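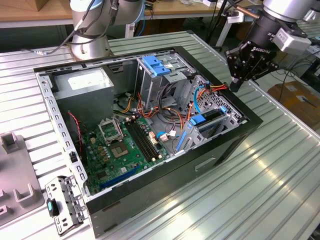
**使用済みパソコンの処理費は、どの時点で確定するのか。**
プルーレン(Plulen)工場の場合、搬入時の計量で仮の額が出て、選別後の品位分析で確定する。両者の差額は翌月の請求で調整される。

# Tikwood社 プルーレン工場 見学報告

2月に、小型家電および情報機器の再資源化を行うTikwood社のプルーレン工場を見学した。参加者は19名。案内は操業管理担当のLibor Procházka氏で、説明は英語、配布資料には日本語訳が付いていた。見学順路は受入、前処理、破砕、選別、出荷の順で、工程の流れとほぼ一致する。ただし出荷ヤードは受入口の隣にあるため、最後に構内を半周して戻ることになる。

## 受入と計量

搬入車両は正門脇の計量台で総重量を測り、荷下ろし後に空車重量を測る。計量値はPrunderという在庫管理システムに自動で入り、ロット番号が発行される。ロットは排出元と品目の組合せで切られ、同じ排出元でもプリンターとパソコンは別ロットになる。

年間の受入量は3040トン。内訳は公表していないとのことだったが、ヤードの区画面積から見て、事業所系の情報機器が主力と思われる。電池を含む品目は屋根付きの別区画に置かれ、区画間には耐火壁が設けられている。雨水は油水分離槽を経由して排水路に出る。分離槽の点検記録は掲示されていたが、記入欄の書式が古く、担当印と時刻しか読み取れなかった。

## 前処理

破砕機に入れる前に、電池、トナー、水銀を含む部品を取り除く。電源部や基板は、品位の高いものに限って分けて回収する。どこまで手をかけるかは銅と金の相場で変わり、基準表は毎月改定される。相場が下がった月には、基板を付けたまま破砕に回す機種が増えるという。
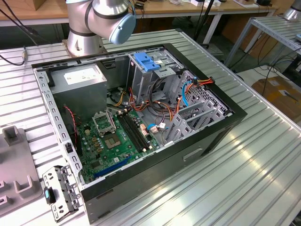
*横置きにしたデスクトップ筐体の内部。CPUソケットのレバーは開いた状態。*

回収した基板は等級別にフレキシブルコンテナバッグへ入れ、一袋200kgを目安に封をする。等級は三段階で、境界の判断には見本板を使う。見本板の更新頻度を質問したところ、精錬会社との分析値に差が出たときに見直すとの回答だった。定期更新の規定はない。

## 破砕と磁力選別

破砕ラインはSitompul社製で、一次が二軸せん断式、二次がハンマー式である。一次と二次の間に手選別用の低速コンベヤーが入る。二次破砕機は防音室に収められており、見学は窓越しとなった。防音室の外では普通の声量で会話ができた。

破砕物はまず吊下げ式の磁選機を通る。デスクトップ型の筐体を主とするロットでは、この段階で重量のほぼ80%が鉄系として抜ける。残りは渦電流選別でアルミニウムを分け、さらに風力と比重で銅系とプラスチックを分離する。

鉄系産物の品質で問題になるのは銅の混入である。電線が鋼板に巻き込まれたまま磁選機に引かれると、電炉側で銅濃度が上がり、買取価格が下がる。対策として磁選機の後段にドラム式の再選別を追加したが、処理速度が制約となり、全量は通していない。対象ロットの選定はPrunder上の過去の分析値に基づく。

## 集じんと水の使用

集じん系統は破砕、選別、袋詰めの三系統に分かれる。バグフィルターで捕集したダストにも金属分が含まれるため、基板の破砕産物に混ぜて精錬会社へ送る。混合比の上限は先方との契約で決まっている。

工程は乾式で、水は散水と洗車にしか使わない。比重選別にも空気式を採用しているので、排水処理設備は小さい。一方、冬季は構内が乾燥し、静電気による微粉の付着が増える。風力選別機の内壁清掃は、冬の間だけ交替ごとに行っている。

## 出荷

鉄系はばら積み、アルミニウムと銅系はバッグで出荷する。プラスチックは臭素系難燃剤の有無で二分し、含有側は熱回収に回す。判定はX線によるが、黒色品の樹脂種までは判別しない。この点は、近赤外線で樹脂別に分ける包装材の工場とは前提が異なる。

出荷ロットと受入ロットは一対一に対応しない。複数の受入分が破砕で混ざるため、排出元への報告は、受入重量に期間平均の回収率を掛けた按分値となる。Procházka氏は、排出元単位の実測値を求める顧客には専用時間帯を設けてラインを空にしてから処理すると説明した。費用は清掃時間分が加算される。

## 質疑の記録

- 破砕刃の交換周期:運転時間ではなく、モーター電流の推移で判断する。
- 記憶媒体の扱い:取り外し後に施錠区画で保管し、専用の小型破砕機で処理する。証明書はロット単位で発行する。
- 新しい薄型機種への対応:接着剤で固定された電池が課題。加温して外す方法を試験中で、所要時間の数値は開示されなかった。
- 騒音:敷地境界で夜間に自動測定を行う。破砕ラインは夜間停止。

## 所見

按分値による報告は、帳票上は実測値と区別しにくい。当方が受け取っている処理報告書も同じ形式の可能性があるため、委託先に算出方法を照会する。併せて、鉄系産物の銅濃度について、再選別の有無による差を示す資料をTikwood社に依頼した。回答は資料が届き次第、本報告に追記する。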